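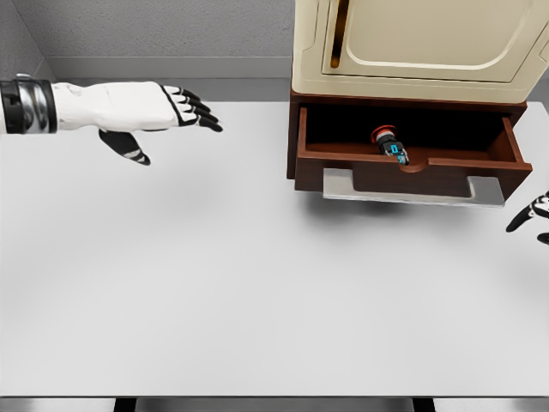

Losing Coverage at Renewal: What Front Desk Staff Can Do
Speaker notes, Zulmira Sampaio
Afternoon session, November. Handouts are on the side table. Questions at the end, except on the notice section, where I'll stop for them.

Opening

Thank Griet Cuypers for setting up the room and Geert Vandenberghe for pulling the clinic numbers. Say who I am: enrollment counselor at the Prillari clinic. Before that I worked the phones at Sullonus.

Ask for a show of hands. Who has checked in a patient this month whose Medicaid came back inactive? Wait for the hands. Who knew what to say next?

Slide 2: What renewal is

Every person on Medicaid has their case reviewed from time to time, usually once a year for adults whose coverage is based on income. The state first tries to renew using information it already has, such as wage records. If that works, the person gets a letter saying coverage continues. They don't have to do anything unless something in the letter is wrong.

If it doesn't work, the state mails a form. The form has a due date. This is where we lose people.

Slide 3: Our numbers

Geert looked at patients with a renewal due over the past year. There were 1,540 of them. 941 were renewed with no form at all. The rest got something in the mail they had to answer.

Don't read the whole table. Point to the row for address changes and move on. If someone asks for the breakdown by site, it's in the handout, page 3.

Slide 4: Two kinds of closure

A case can close because the person no longer qualifies. Income went up, they moved out of state, they aged out of a group.

A case can also close because paperwork didn't come back or came back incomplete. The person may still qualify. The system word for this is "procedural." Patients won't use that word. They'll say "they cut me off."

At the desk, ask to see the letter. The reason is printed on it. If they don't have it, they can call the state or look in their online account.

Slide 5: The Verhoeven site example

No names here. A patient came in for a blood pressure check and learned at the window that she had no coverage. She had moved in with her sister and the form went to the old apartment. She was still well within the time limit to send it in late. Hanneke Van der Linden sat down with her, they filled it out, and it was uploaded that afternoon. Coverage was put back without a new application.

Point to make: the late form was accepted. In general, a person closed for missing paperwork has 90 days after the closing date to turn it in and have the case looked at again. After that they need a new application. They can apply any time of year. There is no open enrollment window for Medicaid.

Slide 6: Reading the notice

STOP FOR QUESTIONS HERE.

Four places on the notice: the case number, the closing date, the reason, the appeal deadline. Have everyone find them on the sample in the packet.

The appeal deadline is separate from the late form deadline. People mix them up. I did too my first year. If a patient thinks the decision is wrong, send them to me or to Pieter Van der Linden the same day. If they appeal before the closing date, they can often keep coverage while they wait, but they should ask what happens if they lose.

Slide 7: What to do at check-in

Confirm mailing address and phone number at every visit. Read it out loud and don't just ask "same address?"
Remind them that updating us does not update the state. They have to report the change themselves.
If the renewal month shows in Kemier, mention it.
If coverage is inactive, don't cancel the visit. Call enrollment.
Never tell a patient they do or don't qualify.

Slide 8: If they really are over income

Losing Medicaid opens a special enrollment period for a marketplace plan. Children may still qualify when a parent doesn't, so check the whole household. Our sliding fee scale applies in the meantime. Forms are in the second drawer at each window.

Skip this slide if we're past 2:40.

Closing

Give out the enrollment extension again. Remind people to sign the attendance sheet, Griet needs it for training credit. Next session covers retroactive coverage and old bills.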